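TV Storytelling, Week 6: The Limited Series and Its Enemies
Handout to accompany the lecture of 2020-10-15
Instructor: Chak-lun Kan

Bring this with you to section. Last week eleven people's worth of handouts stayed on the chairs, and I have been told the printing budget is not a metaphor.

1. What we mean by "limited"

A limited series is a story that promises to stop. That is the whole contract. A feature film makes the same promise, but it asks for two hours of your evening and then lets you go home. An ongoing series makes no promise at all and may still be running when your children are in this class. The limited series sits between them: six, eight, ten hours, one story, and an ending that was known (we hope) before anybody built a set.

In practice the word is used more loosely. A limited series that does well has a way of becoming a first season. When you read "limited" in a press release, read it the way you read "limited-time offer" in a mattress store.

Older terms you will run into in the readings: miniseries, event series, serial, and, in a lot of British writing, just "drama." For this course, please use "limited series" in your papers and save the arguments about labels for the footnotes, where they can do less harm.

2. The adaptation problem

Most of the limited series we cover began as novels. The standard defense of the form is that a novel needs room, and that a two-hour film has to cut it to the bone. Fair enough. The defense tends to skip the opposite problem, which is that eight hours is a lot of room, and somebody has to furnish it.

Our case study for the next two weeks is Tistby, adapted in eight parts from the novel of the same name. The book runs 403 pages. The scripts, bound together, run longer than the book. Think about that before you write me a paper explaining how the series "condensed" the novel.

The plot, for those who have not started. A land surveyor named Trakel arrives in a northern port town in February 1818 to settle a boundary dispute between two families. The dispute rests on a map drawn in 1751. The map is wrong, everyone in town knows that it is wrong, and everyone has been making a comfortable living off the error. Trakel is paid by the day and is in no hurry. Then the man who hired him drowns.

In the novel we learn on page 50 that Trakel has seen the map before. In the series we learn it at the end of episode five. Almost everything interesting about the adaptation follows from that one decision, and almost everything annoying about it, too.

3. Moving a secret

When you move a reveal from early to late, you change what kind of story you are telling. Hitchcock's old distinction between surprise and suspense is useful here (see the Truffaut interviews, on reserve). If we know about the bomb under the table, we have suspense. If we do not, we have a surprise, and before that we have two people chatting.

The novel of Tistby is a suspense story. We know what Trakel is hiding and we watch him lie to a widow over soup for three chapters. The soup is unbearable. It is some of the best soup in fiction.

The series turns this into a mystery. We don't know what he is hiding, only that the actor keeps looking at doorways. The soup scene is still there, nearly word for word, and it plays as a scene in which two people have soup.
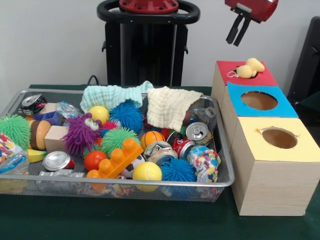
So why do it? The usual answer is the episode ending. A novel can let its reader stop anywhere, and the reader will find the bookmark again or won't. A weekly series has to give you something to be bothered by for seven days. The writers of Tistby needed seven of those (the eighth episode only needs to end), and the book supplies perhaps four. Spending the map on the first hour would have left them broke by the third.

I would accept this answer more happily if they had come up with anything else for episodes three and four. Watch episode four with a pencil. Make a mark each time a character learns something. You will not need to sharpen the pencil.

4. The sagging middle, with terms

Three terms for the exam, which I will define here so that we can stop having different ones in different sections.

Stall. A scene in which a character is kept from getting information by something other than the story: a knock at the door, a coughing fit, a horse. Episode three has two horses.

Side trip. A plot that leaves the main story and returns without having changed it. Side trips can be wonderful. The night on the ferry in episode four is a side trip, and I would not give up a minute of it. It still has to be called what it is.

Backfill. A whole episode, or most of one, set before the story began. Episode six is backfill: Trakel at nineteen, Trakel's teacher, the first sight of the map. Backfill nearly always turns up at the three-quarter mark, when the writers have noticed that the ending depends on a feeling they forgot to give us.

A student in section asked whether a stall and a side trip could be the same thing. Yes, if it is long enough and has a guest star in it.

5. What the series does better

I have been hard on it, and some of you have stopped writing things down and started looking pleased. Please resume.

The town. In the book the town is a few sentences of fog. The series gives us a harbor with a working day in it, and by episode two we know who gets up first, who owes whom for rope, and which of the two churches is the one you go to if you want credit at the store. All of this is done without a speech. It comes in at the edges of scenes that are about something else, and it makes the last episode possible.

The widow. Renamed Mrs. Ho for the series and given her own line of questions. In the novel she is someone Trakel lies to. On screen she has worked out most of it by the end of episode two and is deciding what it is worth. The one strong argument for keeping us in the dark about the map is that it puts us in her chair instead of his. I go back and forth on this. It would make a good paper, and a better one if you come down on a side.

The silence in the last ten minutes. The book ends with a letter. The series drops the letter, keeps the walk down to the water, and trusts us. You should be able to say which earlier scenes let it get away with this. (Hint: start with the ferry. I told you I wouldn't give it up.)

6. A note on accuracy

Every year somebody hands in a list of anachronisms. The buttons are wrong, the lamp is wrong, nobody in 1818 said "closure." I agree about "closure." But an error list is not an argument until you can show that the error costs the story something. The surveying is the place to look. Trakel's whole authority rests on his being good at a job, and the series lets us watch him do it for under a minute in eight hours. A wrong button is a matter between the costume department and its conscience. A surveyor who never surveys is a matter for you.

7. Viewing and access

All eight episodes are on Lorkodeck, the department's viewing site. Log in with your campus account. If it logs you out in the middle of episode five, it is doing that to all of us and I have written to them. It keeps your place only if you pause before leaving, so pause before leaving.

Episodes one through four by next class. Five through eight the week after. Please do not watch at one and a half times normal speed. I can tell, mostly from the papers that describe the pacing as brisk.

The novel is on two-hour reserve at the library. Read at least the first 50 pages, through the map. If you only read a summary online, be warned that the most popular one was clearly written by somebody who had only seen the series, and it places the drowning in the wrong season.

8. For section

Come ready to talk about any two of these.

Take one episode ending from the first four and say what question it leaves open. Then say when that question is answered. If the answer is "ninety seconds into the next episode," say what you think of that.

Pick a scene that appears in both book and series and lay them side by side. What does the viewer know that the reader doesn't, or the other way around? The soup is taken. I have read enough about the soup.

Suppose you had six hours in place of eight. What goes? You may not answer "the horses" unless you also say what Trakel does in the time he gets back.

Should Mrs. Ho have been told about the drowning on screen? We only see her after. People have strong feelings about this one, so let the person next to you finish.

9. Short paper

Four pages, double-spaced, on a single change between the novel and the series. One change. Last year's papers averaged closer to nine, and reading them was like being handed a phone book by someone who was very excited about it.

Name the change in your first paragraph. Describe what it does to the scenes around it, then what it does to the ending. You are welcome to dislike it. If you write that the series "stays true to the spirit of the book," I will ask you in the margin what the spirit is, and you will have to come to office hours and tell me.

Late papers lose a third of a grade per day, weekends included. Extensions are easy to get before the deadline and very hard to get after it.

Next week: the cold open, and why so many of them begin with someone running through the woods.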